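Town's Window Rule Turns 100, and Is Asked to Hold Still for a Second Reading

26 September 2020

VERNIA - The town council heard nearly three hours of public comment this week on whether the color of a window frame is a matter of history or a matter of taste, and adjourned without deciding which.

At issue is Section 60 of the Vernia town code, adopted a century ago, which requires window frames in the Ollulden quarter to be painted "a sober brown, or such color as is not brown but is equally sober." The second half of that sentence has kept the town's lawyers in lunch money ever since. A proposed amendment would strike it and replace it with a chart.

The chart has 91 colors on it. According to the planning office, all of them are sober. Eleven are called some version of "oatmeal."

"I have lived on Hsieh Street my whole life and I could not tell you what color my windows are," said King-fai Chou, who spoke against the chart and then, when pressed by the chair, guessed brown. He was asked to go home and check. He returned before the end of the session to report that they were green.

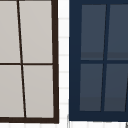
How it came to this

The present trouble started last December, when Raphaël Riviere repainted the front of his house on Dulano Row in a shade he describes as navy and his neighbors describe in letters. Town records show that 200 of these letters were received over the winter. The planning office notes that a good share are in the same handwriting.

Riviere was sent a notice ordering him to return the frames to a compliant color within 60 days. He appealed, arguing that navy is the soberest color there is, being the one worn by judges, bankers and people's uncles at weddings. The appeals officer, Sakda Thammasiri, found this persuasive and said so in a ruling of a single page. The council found the ruling less persuasive and asked for a longer one. Thammasiri supplied the same ruling in larger type.

The navy frames have stayed up in the meantime. So have the brown ones next door, whose owner has taken to washing them on Sunday mornings with what Riviere calls unnecessary emphasis.

What the chart would do

Under the amendment, any homeowner in the quarter could pick from the approved colors without applying for a permit. Anyone who wanted something else would pay a $100 review fee and wait.
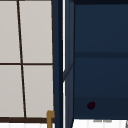

Supporters say the change would clear a backlog of applications that now takes up most of a filing cabinet and the top of another. Opponents say it would end the quarter's character. Asked to define that character, the first opponent at the microphone said it was something you felt, and the second said it was mostly the absence of shutters.

Yao-tsung Chou, the planning officer who drew up the chart, told the council he had tried to be fair to everyone. He visited the quarter in morning light, in evening light and in the rain, holding up paint cards and writing down what he saw. He was twice taken for a salesman and once given a sandwich.

He also said that the color of a frame is usually the last thing wrong with it. A good many of the old sashes in the quarter have been painted shut for a generation, and the putty has gone the way of all putty. The code has nothing to say about any of that. A window in Vernia may leak, rattle and refuse to open in July, provided it does so in brown.

The council thanked him and asked whether two of the oatmeals could be combined.

Indoors, too

Things grew warmer in the second hour, when it was pointed out that the code does not say which side of the window it applies to.
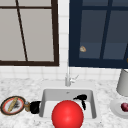 For a hundred years everyone has assumed it meant the outside. The word "outside," however, does not appear anywhere in Section 60, and neither does "street," "front" or "visible." Fung-ping Chiu, a retired conveyancer who has read the whole code for pleasure, raised this during open comment and appeared sorry almost at once.

If she is right, the town has had authority over the inside of every window in the quarter since the day the rule was passed, and has been neglecting its duty the whole time. The town attorney said he would need to look into it. He did not say he was looking forward to it.
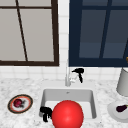

The inside question matters most in kitchens, which is where Ollulden people do their arguing about color. Chiu told the council that a homeowner who keeps the street side brown may by now have done anything at all over the sink, and that the town had no idea how far it had gone. A dark brown frame and a deep navy one on the same wall, with only a strip of white tile to keep the peace between them, would be half legal by her reading and wholly legal by Thammasiri's. A member asked what the code said about tile. Chiu said that was Section 61, and the member withdrew the question.

A motion to insert the word "outside" was made, seconded and then lost when it was noticed that porches might count as either. A motion to define a porch was ruled out of order. A motion to go home passed.

The amendment will come back for a second reading once the attorney has finished with the inside of the windows. Copies of the chart can be collected from the planning office on Dulano Row during business hours. Residents are asked to return them, as the printer is low on brown.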